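Hands on the lever

Teaching a robot arm to turn a shower valve takes 2 people, one wall fixture and a good deal of repetition. At Bokelow, a small automation workshop, the teaching is done by remote control. An operator sits at a bench with a hand controller, watches a monitor and moves the arm through the task as though the gripper were a pair of very stiff fingers.

Ifigeneia Margaritis runs the sessions. She trained as a plumber before moving to controls work, and her interest is in fittings that people already have at home. The client, Perent, wants an arm that can help with bathroom tasks in supported housing without anyone having to replace the hardware.

"A lever is a simple mechanism with a fixed pivot," she says. "The path is an arc. If the operator pulls in a straight line, the gripper either slips or loads the fitting sideways."

The first sessions used kinesthetic teaching, in which the operator holds the arm and pushes it through the motion. It produced smooth arcs, but the operator's forearm kept getting between the wrist camera and the valve. The learning software, called Rornaleo, relies on that camera, so the workshop switched to remote control in September.

Polished metal is the other difficulty. A chrome plate has very little appearance of its own. It shows the room, and the reflections shift whenever the arm does.
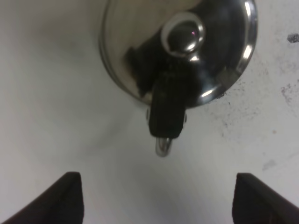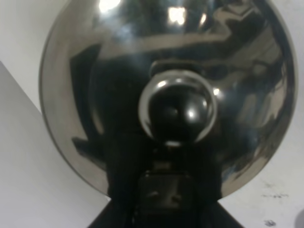
Grigoris Vasilakis, who looks after the data, considered spraying the metal with a matte coating and decided against it. A coated valve would have given cleaner recordings and a model that worked on coated valves. He varies the lighting between batches instead, and asks operators to start from a different position each time.

The target for one task is 200 accepted demonstrations. An attempt is rejected if the lever is struck before the fingers close, if the grip shifts during the turn, or if the operator pauses for more than 6 seconds. Hesitation is a particular problem. A model trained on pauses will reproduce them, and can stall in front of the lever with no reason to leave that state.

Operators tend to improve quickly and then get worse. Vasilakis puts this down to fatigue and a loss of depth judgment, as the wrist view is flat and the distance to the lever has to be read from how its apparent size changes. Sessions are now kept short – a batch in the morning and another after lunch.

Force remains unsolved. The controller gives no feedback to the hand, so a stiff lever and a free one feel identical to the person teaching. Sfakianakis, which built the controller, has supplied a prototype handle with a small vibration motor tied to the load at the wrist. Margaritis finds it useful for detecting contact and of little value after that.

The next stage is a set of 1000 demonstrations across several styles of valve, including round knobs, which need a regrip partway through the turn. She expects those to take longer to teach. A lever can be moved with a poor grip, she says, and a knob can't.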